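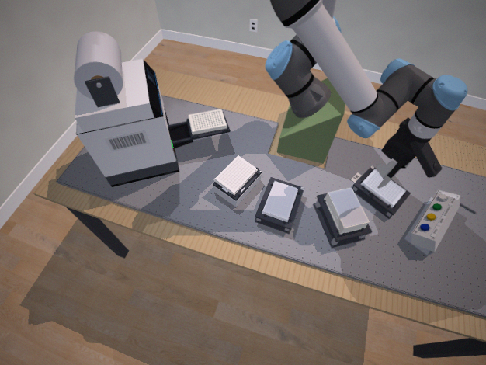
Simulated plate-handling bench: robot arm, plate stations and four-button control box.

Felwood Automation Forum - Shop-floor and household chores - Are machines ready?

bench_lead_52
Our department has been asked whether routine plate moving can be handed to an arm. The Premano trial ran in simulation only and completed 393 transfers out of 608. I would not employ a person on that record. Members' views are requested before the December review.

ivanyshyn_works
The total conceals a good deal. Please state how the failures were divided between picking up and setting down. A bench with fixed holders is a far kinder place than a kitchen, and I would expect the remaining faults to yield to better teaching of positions.

bench_lead_52
Most were at setting down, where the holder is turned at an angle to the table edge. The plates do not all stand at the same height either, and each type requires its own approach.
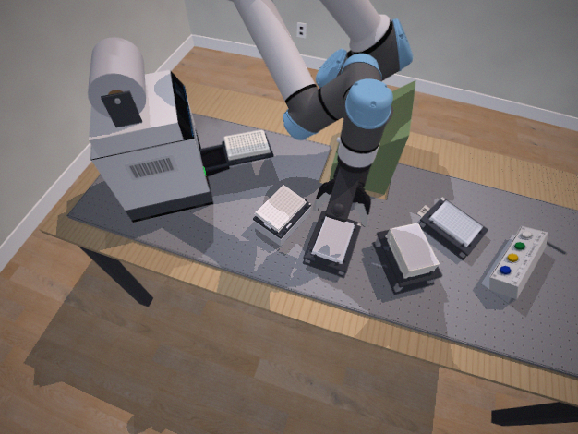
The same program was used for every plate, which I accept was a poor choice - a separate one for the taller item is now being written.

Brudell_QA
I must disagree with the previous member. Fixed holders are the whole of the advantage. Move one by a finger's width and the arm requires a person beside it. My own firm withdrew 2 such cells for that reason. As for folding laundry or clearing a table, I regard the claims as premature.

ivanyshyn_works
Cells are withdrawn for many reasons, cost among them. I maintain that shop-floor work of this kind is within reach, and I concede the laundry.

bench_lead_52
Both replies will be attached to the review. Further figures will be posted when the second program has been run.

Contact the moderators | © Felwood Automation Forum | Back to top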